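Sunday-clothes pile, April edition

Quick one, I have a load in the dryer and it's going to buzz any minute.

So the bedroom. I put it off for most of the winter and then last week I couldn't find a single pair of leggings at 6 am and that was it, I cracked. Everything came out of the dresser. Everything. Dumped it on the bed so I'd have to deal with it before I could sleep, which is a trick I stole from a magazine years ago and it does work, if you don't mind going to bed at midnight.

Started with the top drawer. Socks. Why do I own so many gray socks that are almost the same gray. Kept the good ones, the rest went in the rag bag under the sink. Found a Dixit card in there too, stuck to the back of the drawer, so that's why we've been playing one short since Christmas.

Second drawer was tees. I had 121 things in that dresser by the time I'd finished, I counted, I wanted the number to scare me. It did. Down to something I can close the drawers on now. One big bag for donation, one small one for my sister, who'll say no to half of it.

Bought new dividers for this, from Gravgate, the fabric kind that fold flat. A set of 8 and I used all of them. They're OK. A bit floppy on the sides untill you fill them up, then they stand fine. I wanted the Rullach ones, the stiff ones with the label slot, but they were out of stock and I wasn't going to wait and lose my nerve.

Bedding next. The closet shelf holds two sets and I'd been forcing four onto it. The flannel set is going, it pills like crazy. Also the scratchy top sheet from Puvton that I never liked, not even the day I opened it. 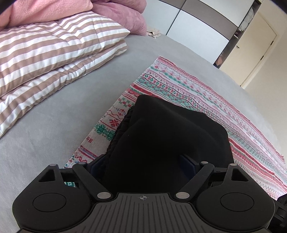
Black clothes are the worst to sort. They all look the same in a heap, I can never tell what's what until I pick it up and find the waistband or the hem. Did them last, duvet folded out of the way, and of course they ended up all over the good throw, the off-white one with the red snowflakes and the diamonds. The one with the gathered elastic edge, I keep going back and forth on. Soft, though. Soft usually wins with me.

The throw is staying, obviously. It goes across the foot of the bed from now until it gets hot, then up on the shelf where the flannel was. Needs a wash first. Cold, gentle, hang it over the shower rail, I am not risking the dryer with that red.

Still to do: the 9 hangers with nothing on them, the shoe situation, under the bed (no). And I need to drop the bags off before I start pulling stuff back out of them, I've already rescued one sweater.

OK that's the buzzer. More when I get to teh shoes.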